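Filed under: Grant Updates, Family & Community
4 comments | 15 shares

Cekdale Toy Library – Mid-Grant Progress Report to the Karagiannis Fund

Submitted by Barkalano Family Services, Cekdale

The grant pays for the toy library to stay open through its second year, to move the collection out of the old classroom, and to replace the paper loan cards. It also covers a part-time loans assistant. We have taken these in the order they appear in the grant agreement and put the spending notes near the end, as you asked last time.

Most of the work went to plan. The move was late. The online catalog is working but not finished. Borrowing held up better than we thought it would while we were closed for the move, mostly through the pickup shelf at the front desk.

The move

We left the classroom in March and reopened in the ground floor room in April. We had told you the changeover would take 2 weeks. The delay came from the shelving, which arrived with the wrong brackets and had to go back. During that time we kept a small set of boxes at the front desk so families could still swap one item for another, and the loans assistant phoned households with overdue items and told them to hold on to what they had. No late notes went out.

The new room has a door straight onto the parking lot. Families with strollers no longer need the elevator. The heating is uneven and the end nearest the window stays cold in the morning, so the baby corner has been set up against the inside wall. The landlord has looked at the radiator and says the valve needs replacing. We have asked for that to be done before October.

Puzzles and board games are on the low shelves. Ride-on toys and anything bulky are along the back. Small items are kept in clear tubs with a contents card taped to the lid. The tubs were the largest single purchase in this line and we would buy them again. In the old room small items were in drawstring bags and staff spent a good part of each return session tipping them out to see what was missing.

The collection

We said we would shift the collection toward pretend play and away from battery toys, and we have. Families asked for it in the first-year survey, and the battery toys were costing us in repairs. New stock this period is mainly play food, dress-up clothes, doll furniture and building sets. Felt and fabric pieces have been the most borrowed of the new items. They pack flat and they are quiet, and parents in apartments mention the quiet often.

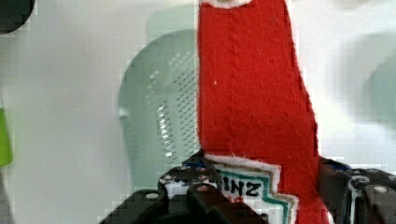

My two fight over the kitchen tub every time, so could you please get another one before the summer break, a borrower wrote on the back of a return slip. We had several slips along the same lines and have ordered a second tub with a similar mix. It should be on the shelf in June.

Cleaning took longer than we had allowed for. Hard plastic goes through a sanitizing spray and a rinse, and that is quick. Fabric needs more care. Some pieces can go in a mesh bag on a cold wash and some can only be wiped, and we got this wrong at the start and lost a set of finger puppets to the dryer. Each fabric item now has a wash code on its contents card. We have also moved to a one-day rest between loans for anything made of cloth, to give it time to dry fully before it goes back in a tub with a lid.

Age labels were redone. The first set followed the age printed on the maker's box, and a lot of our stock is donated and came with no box. Staff now check small parts with a choke tube and mark the tub with a colored dot. Green is fine for any age. Yellow is for three and up. A short note about the dots is printed inside the borrower booklet, and we went over it again with every family at their first visit to the new room.

Donations were strong, a little too strong at times. We received a lot of soft animals and incomplete puzzles and had to find somewhere to send them. From next period we will take donations by appointment only – the notice is already up on the door and on our page.

Loans and the catalog

The paper cards are gone. We are using Vumirier for the catalog and for loans. Staff training took two afternoons and was easier than expected. Families can look up what is in, reserve an item and see their return date. They cannot yet renew online, and that is the thing they ask for most. The setting exists but it ignores reservations, so a family could renew something another family is waiting for. Until it is fixed, renewals are done by phone or at the desk.

The loan limit went up from one item to 2 per child. We were worried this would empty the shelves. It did leave gaps during the first couple of weeks, mainly in the train sets, and then it settled down. The loan period is the same.

Missing parts are lower than in the first year. We put this down to the contents cards. Families check the card before they bring a tub back, and a few have come in with a single missing block in a coat pocket a week later. We do not charge for small losses and would like to keep it that way. Larger losses are handled case by case and there were none this period that we need to report.

Entering photos of each item into the catalog is behind. About 10 shelves are done. The rest have a written entry only, and staff notice that items with no photo get reserved less often, whatever the toy is. We plan to finish this over the summer, when the after-school sessions stop.
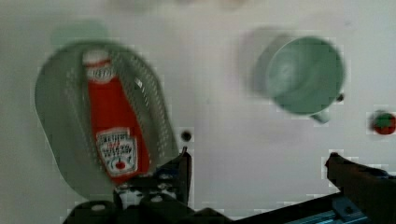
Play sessions

The grant agreement asks for a weekly stay-and-play session. It runs at 10 a.m. in the same room, with the loans desk open at one end. Attendance was thin in the first month after the move, as some families went to the old entrance. We left a sign there and it picked up.

The session has no set program. Tubs are opened on the tables and on the floor, children move between them, and parents can take home what their child has been playing with. We tried a story time in the middle and dropped it. It broke up the play, and the library down the street already runs a good one. In its place we bring out one larger set each week on a rotating basis. The play kitchen and the train table have had the best response. The sand tray was popular with children and less so with the person sweeping up, and it will come back when the weather lets us put it outside.

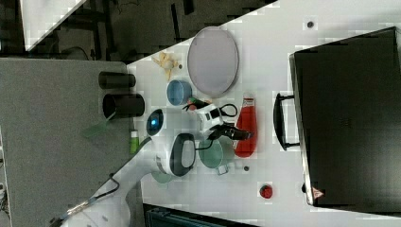 We have also started keeping a few tubs back for older children. Brothers and sisters come along in the school breaks and there was little for them to do. Marble runs and simple card games have been enough so far.

Outreach was weaker than we would like. Families in the north part of Cekdale are hard to reach by bus and few have joined. We spoke with the clinic on that side of town about leaving a box of borrower booklets and possibly a small returns bin. They agreed to the booklets. The bin is still being discussed, and it depends on who would empty it and how often.

Spending notes

Shelving, tubs and moving costs came in a little over the line, and the cleaning supplies line was under. We moved the difference across with your approval. Staff costs are as planned. The catalog subscription was paid for the year in one go to get the lower rate, so that line looks high for the period and will be flat in the next report. Nothing was spent on outreach printing, as we still had booklets from year one. We expect to reprint in the fall with the new address and opening hours.

Next period

Finish the catalog photos. Get online renewals working, or decide with the supplier that we will keep doing them by phone. Settle the returns bin at the clinic. Replace the radiator valve. Run the second family survey, using the same questions as the first so the answers can be compared, with one new question on opening hours. Several families have asked for an early evening slot and we would like to know how many would use it before we change the staff rota.

The receipts and the updated stock list were sent separately. If the fund wishes to visit, a morning when stay-and-play is on would be best. Parking is at the side of the building.

Tags: toy lending, early years, grant reporting, Cekdale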